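Section 7. Mounting the Fold-Down Shelf Table

This section covers fixing the Lolmont fold-down table to an inside wall, fitting the two support arms, and setting the leaf level. Read it through once before you drill. If you have the freestanding version with legs, skip to Section 8.

The table needs two people for steps 11 to 14. Everything else can be done alone.

Before you start

Check that the box contains the following:

Wall rail, steel, with pre-drilled slots
Leaf (the tabletop)
Two folding support arms, marked L and R on the inside face
Hinge strip, already screwed to the leaf
Bag A: wall screws and plugs
Bag B: short screws for the arms
Bag C: leveling shims, plastic
Hex key
Paper drilling template

You will also need a drill, a masonry bit or a wood bit depending on your wall, a spirit level, a pencil, a tape measure, a stud finder if the wall is hollow, and a Phillips screwdriver. Do not use an impact driver on the Bag B screws. They are short and the heads strip easily.

If anything is missing, contact the Wainwright parts desk with the code on the end of the box. Do not substitute longer screws in the arms. They will come through the top of the leaf.

Choosing the wall

Solid brick, block or concrete: use the plugs in Bag A.

Timber stud with plasterboard: the rail must be fixed to studs. The slots in the rail are long enough to reach two studs at the usual spacings. If your studs do not line up with any of the slots, fix a timber batten across the studs first and mount the rail to the batten.

Metal stud: the plugs supplied are not suitable. See the Virkgate fixing kit in the accessories list at the back of this manual.

CAUTION: Plasterboard alone will not hold the table. Hollow-wall anchors of any type are not a replacement for a stud.

CAUTION: Check for cables and pipes before drilling. Do not drill directly above or below a socket or switch, or in line with it to either side.

Leave clear space on both sides of the rail for the arms to swing. Keep the table away from radiators and stoves. The leaf will bow if one side of it is kept much warmer than the other.

If the wall has been freshly painted, leave it until the paint has hardened fully. Tape from the template will pull soft paint away, and the rubber pads on the arms can leave marks.

Setting the height

The standard height for a desk or dining table is given on the template as line 1. Line 2 is for a standing work surface. Line 3 is for a child's table, and only applies if the short arms were ordered.

Measure from the finished floor. If carpet or flooring is still to be laid, add its thickness before you mark the wall.

If you plan to use a particular chair, sit in it next to the wall with your elbows bent and mark where your forearms rest. This is a better guide than the printed lines for anyone much taller or shorter than average.

Fixing the rail

1. Tape the template to the wall with its bottom edge on the height you have chosen. Use low-tack tape.

2. Lay the spirit level along the printed line. Adjust the template until the bubble is centered, then press the tape down firmly. Do not measure down from the ceiling or up from a baseboard to find level. Neither can be relied on.

3. Mark the hole positions through the template with a pencil. Mark the center of each slot and not the end of it, so that you keep some movement for adjustment.

4. Take the template down and keep it. You will need it again for the arm positions.

5. Drill the holes to the depth shown on the side of Bag A. A strip of tape wound around the bit makes a good depth marker. Clear out the dust.

6. Push the plugs in until they are flush. If a plug spins in its hole, take it out and use the next size up. Filler will not hold it.

7. Hold the rail against the wall with the lip facing up. Start all the screws by hand, then tighten the middle ones until the rail just stays put.

8. Check for level again. Tap the rail up or down as needed, then tighten all the screws, working from the middle outward.

9. Pull down hard on the rail. It should not move at all. If it does, stop and find out why before you hang the leaf on it.

NOTE: On uneven walls the rail may rock. Put shims from Bag C behind the low spots before the final tightening. Snap off anything that sticks out below the rail.

Fitting the arms

10. Hold the template against the wall below the rail, using the notches to line it up. Mark and drill for the arms as in steps 3 to 6. Fix the arm marked L on the left as you face the wall, and R on the right. Fold both arms flat against the wall when you are done. They should close without being pushed.

If an arm springs back out, the fixing screws are probably too tight and have twisted the plate. Loosen each one by half a turn and try again.

Hanging the leaf

11. With one person at each end, lift the leaf and hold it upright against the wall, with the hinge strip at the bottom. The rounded corners should be at the top. When the leaf is lowered these become the outer corners, facing into the room.

12. Lower the hinge strip onto the lip of the rail until it drops into place along its full length. You should hear a click at each end.

13. One person keeps hold of the leaf. The other fits the locking screws through the hinge strip with the hex key.

CAUTION: Do not let go of the leaf until both locking screws are in. Before then it can lift off the rail without warning.

14. Lower the leaf slowly while the second person swings out the arms. Rest the leaf on the rubber pads.

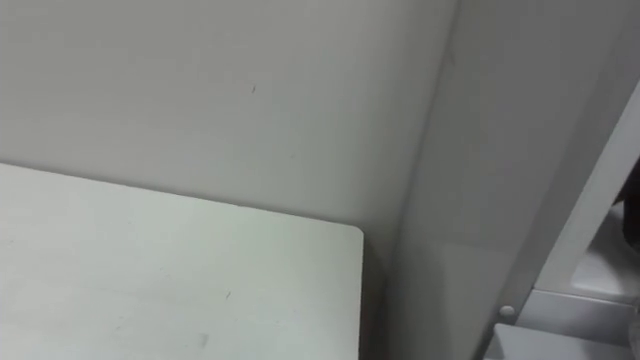 15. Place the spirit level on the leaf, first along its length and then from the wall toward the room. The length should already be correct if the rail is level. The other direction is set with the adjusters at the ends of the arms.

16. Turn each adjuster with the hex key, clockwise to raise and counterclockwise to lower. Adjust both arms by the same amount, then check again. A very slight rise toward the front is acceptable, as it will settle with use. A drop toward the front is not.

17. Fold the leaf up and down several times. It should move freely and stay up on its catch. If it rubs on the wall, loosen the locking screws, draw the leaf forward and retighten.

Load limits

The limits are printed on a label under the leaf. They apply to a load spread evenly over the surface. A heavy item near the front edge puts far more strain on the rail than the same item placed near the wall.

Do not sit, stand or lean your full weight on the leaf. Do not clamp a vise or a meat grinder to it. Light clamp-on lamps are fine if a pad is used under the jaw.

First month of use

Timber studs and battens can shrink slightly in a heated room. After the first month, lower the leaf, check that it is still level, and retighten the rail screws by hand. Repeat once a year. Early March is a good time in most homes, toward the end of the heating season.

Cleaning

Wipe with a damp cloth and a little dish soap, then dry. Do not use scouring powder, bleach or wire wool. Ballpoint ink usually comes off with rubbing alcohol on a cotton pad. Try it on the underside first.

Do not oil the hinge. It is dry-running, and oil collects grit. If it squeaks, blow it clean and rub a little candle wax along the joint.

Troubleshooting

The leaf will not stay up. The catch is set too low. Loosen its two screws, slide it up and retighten.

The leaf wobbles from side to side. Check the locking screws first, then the Bag B screws at the top of each arm.

One arm is hard to swing out. Something is caught behind the plate, or the plate is twisted. See the note after step 10.

The rail has come away from the wall. Stop using the table. Remove the leaf and fill the old holes. Remount the rail in a new position at least 2 inches higher or lower, and check what kind of wall you have before choosing the fixings.

For removing the leaf when moving house, see Section 9.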